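Student bursary applications - supervisor statement
Posted by Morag Tosh, July 25, 2022

mtosh
The Lockwood bursary for final-year orthodontic trainees now asks for a supervisor statement of up to 600 words. Last year it was a signature and a tick box. Does the statement have to cover the case report, or only the trainee's clinical work?

stodus_ortho
Both. Section 4 of the guidance says the supervisor should comment on treatment planning and on the trainee's share of the write-up. Mine ran to 570 words and was accepted.

oharju
I read section 4 differently. It says "may comment" on the write-up. The case report is marked separately by 2 assessors, and they do not see the statement until scores are in.

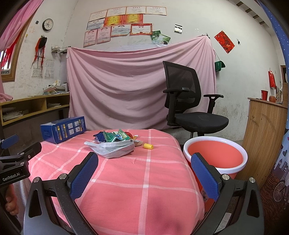

If the statement repeats the report, it adds nothing to the mark. I would use the space for retention planning and how the trainee handled missed appointments.

stodus_ortho
"May" is in the summary. The full text has "should". Check the version on the Limetbridge page, not the emailed one.

oharju
The emailed one is newer. It has the corrected wording on consent forms.

mtosh
I have both open. They differ on that line and on the consent wording, and neither has a version number. I have written to the bursary office.

atenov
Whichever it is, upload the statement as a separate file. Ours was merged with the radiographs and came back - the form rejects anything combined.

oharju
Agreed on the upload. I still would not spend more than a paragraph on the write-up.

mtosh
Noted. I will post the office's reply when I have it.

Contact the moderators | Copyright Limetbridge Dental Forums | Back to top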